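Shared kitchen at Walledis building gets its cutlery back in order

Tenants at the Walledis building in Morncombe will find forks, knives and spoons sorted into woven trays from this month, after the building's management company agreed to replace the plastic tubs that had stood beside the sink since the offices opened.

The change covers the main kitchen and the smaller coffee points on the upper floors. It follows a tenant survey in the spring in which cutlery came up more often than parking, heating or the elevators. People complained that the tubs were hard to clean, that forks and spoons were thrown in together, and that by mid-afternoon there was often nothing left to eat with.

Fuentealba, which manages Walledis and two other office buildings in the town, set aside $3,000 for the work. The money pays for the trays, a new supply of stainless steel cutlery and a second draining rack for the main kitchen. Tenants will not be charged separately, the company said in a notice sent to all offices in July.

The trays are wicker, with long compartments running side by side and a shorter one across the end. They were chosen over steel and bamboo versions, which were also tried in the main kitchen for a week each. The steel one was thought too noisy. The bamboo one had compartments of a single size, and teaspoons slid around in it.
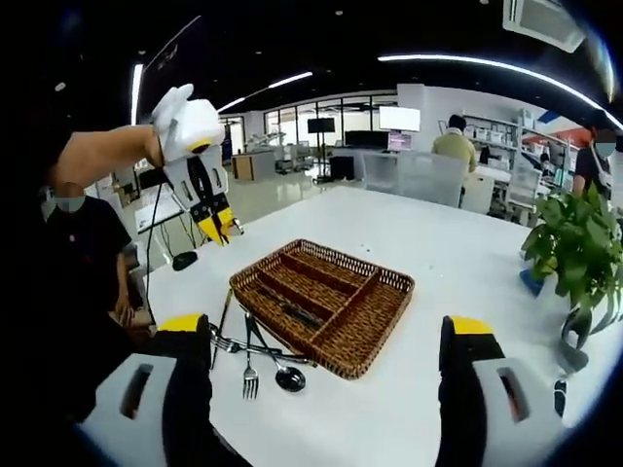

Sorting is the part the company would like tenants to help with. Under the old arrangement, the evening cleaning crew emptied the dishwashers and put everything into the tubs, and it was left to whoever came in first the next morning to dig out what they needed. The crew will still run the dishwashers, but anyone who finds a finished load during the day is being asked to put it away.

The notice gives a simple order for this. Cutlery should be dried with a clean towel and laid out on a table first, then placed in the tray one kind at a time. Knives go in before anything else, with the handles all facing the same way. Forks and spoons follow, each in a compartment of their own. Cooking utensils, bottle openers and scissors stay in the drawer under the counter and should not be put in the trays at all.

Drying matters more than it did with the plastic tubs, the notice says. Woven material holds water if wet cutlery is left on it, and the trays should not be put through the dishwasher or left to soak in the sink. A stiff brush will take out crumbs. For anything sticky, a damp cloth and an hour on the windowsill should be enough.

The building has 47 offices, most of them small, and the main kitchen is busiest between noon and 1:30 p.m. Many tenants bring lunch from home and eat it at the tables there. Others buy from Clollen, the sandwich and soup counter on the ground floor, which stopped putting disposable forks in its bags last year. Staff there say customers now often go upstairs to borrow one. Clollen has agreed to keep a return tub by its register so that borrowed pieces can make their way back to the kitchen at the end of the day.

Missing cutlery has been a steady problem. Fuentealba bought a full new set for the building two winters ago, and by the following fall the teaspoons had almost disappeared. A search of desk drawers, organized by one of the tenants on the fifth floor, brought back a shopping bag of them, along with several mugs and a cheese grater. The company says it does not plan to mark or engrave the new pieces, as some people had suggested, but it will ask offices to check their drawers once every few months. 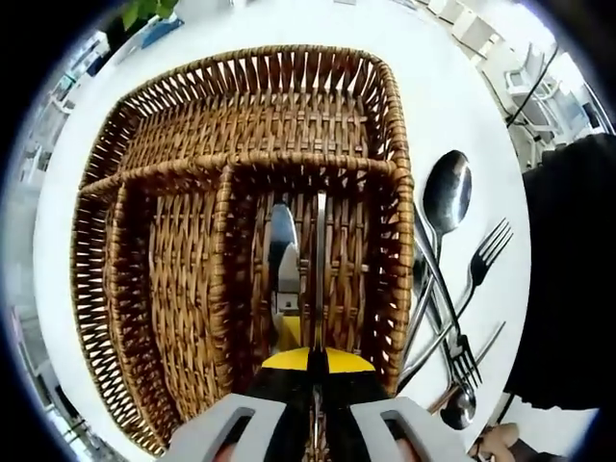 Not every tenant was in favor of wicker. Some who answered the survey said it belonged in a restaurant or on a picnic, and one asked how long it would last in a kitchen used by this many people. The weave is fairly open in places, with small triangular gaps between the strands where the outer walls flare out, and crumbs can be brushed through them onto the table. That helps with cleaning but means the surface underneath has to be wiped too. The notice asks people to lift the tray when they wipe down, and not to clean around it.

There was also some discussion about whether the pieces should lie flat or stand on end. Standing them up takes less room, and a few tenants said it was easier to grab a spoon that way. Others did not like the idea of strangers' hands on the end that goes in the mouth. The company has left it open for now. The notice says only that knives should not be left with the blade pointing up, whichever way the rest are placed.

The coffee points will get smaller trays with room for teaspoons, stirrers and a few butter knives. These are due to be put out over the next 7 weeks, starting on the second floor. Until then the plastic tubs will stay where they are upstairs. The ones from the main kitchen have been washed and are free to anyone who can use them for storage – they are stacked by the recycling bins near the rear entrance.

A second request from the survey, for more space to dry dishes by hand, is covered by the new rack, which will stand to the left of the sink. It holds plates and bowls up to dinner size. Pans should still be dried and put away at once, as the rack is not built for the weight.

Fuentealba says it will look at how the trays are holding up after 5 months and may extend the change to its other two buildings if the results are good. Worn or broken trays can be left at the front desk for replacement. Comments about the kitchen can be dropped in the box beside the mailboxes or sent in by the usual maintenance form, using the heading "kitchen."

The main kitchen is open to tenants from 7 a.m. The dishwashers are started for the last time each day at 6 p.m., and anything left in the sink after that will be washed the next morning.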